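Re: hanging trial, what happens to the finishers?
Posted by Rochelle McPhee, Monday, 16:40

Dénes Bognár wrote:
> Cikov reckon the arms will do 510 hangers a shift by August.
> Staff will be freed up for checking.

Freed up is doing a lot of work there, Dénes. Maxine hangs 700 on a decent day, and she does up the buttons.
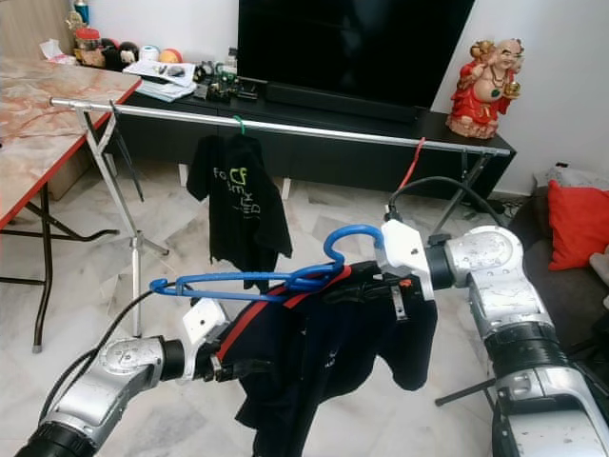

I'd like to see the 510 on a rota – with names next to it. Checking is a lower grade than finishing, and Titilayo has asked twice whether pay is protected. She got a leaflet. 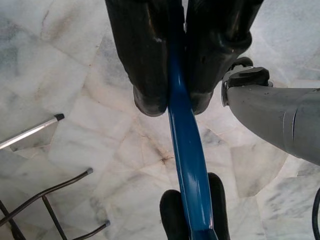 The other thing is who stands by when it stops. At Julum that became a job in itself, unpaid and on top of the rest. Two people per shift, last I heard.

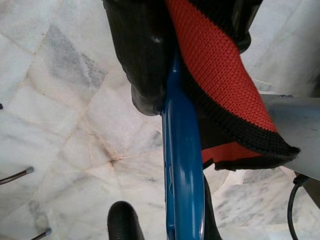

So, can we have the grading in writing before anyone signs up to train on it? Declan, you're meeting Cikov before I am. Please ask.

Rochelle

We use cookies to keep you signed in to the list archive.
Contact the list owner | Back to top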